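Workshop notebook, July

Podium steps for the Wurkdale job, second go at the outriggers
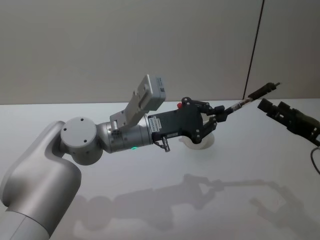
Picked up where I left off before lunch, which was with the platform up on the two Sandberg trestles and one outrigger refusing to lock. I'd blamed the clamp (I always blame the clamp) but after swapping it for one off the spare set it did just the same, so the clamp gets an apology. The tube itself is slightly oval about 80 mm up from the foot. You can't see it, but you can feel it if you run your thumb round, and the calipers agree.

Cut a new length from the Drilturier stock and deburred both ends. Please can we all deburr both ends! I found two pieces in the rack with edges like a bread knife and I've got the plaster to show for it.

With the new tube in, it locks first time and stays locked. Loaded the platform with sandbags, 200 kg to begin with, left it while I had a brew, then came back and checked the level. No change at all on the left, a whisker of movement on the right, and I think that was the foot settling into its rubber. I've put a pencil mark on the rubber so whoever looks next can tell whether it's gone any further.

Castors next. The Vemov ones are lovely to push but the brake pedal is a stiff little thing and you need proper boots to work it. I did try it in trainers (don't). The old castors had a longer pedal and I do rather miss them. I might drill and bolt an extension on, only I'd want to check it doesn't foul the base frame when the wheel swings right round. Haven't measured that yet.

Guardrail gate is fine. Spring is strong, swings shut from anywhere, bit of a clang. Could do with a nylon washer.

Order list: about 100 of the M8 nylocs, we're down to the dregs. End caps, the grey ones. More cutting fluid.

Still to do is the toe board, which I cut to 3000 mm like a fool when it wanted to go inside the uprights. It'll trim down, no harm done. Also the labels need to go on before it leaves us, and the old ones on the ladder frame want scraping off first as they're half gone anyway. Heat gun is back on its hook by the door.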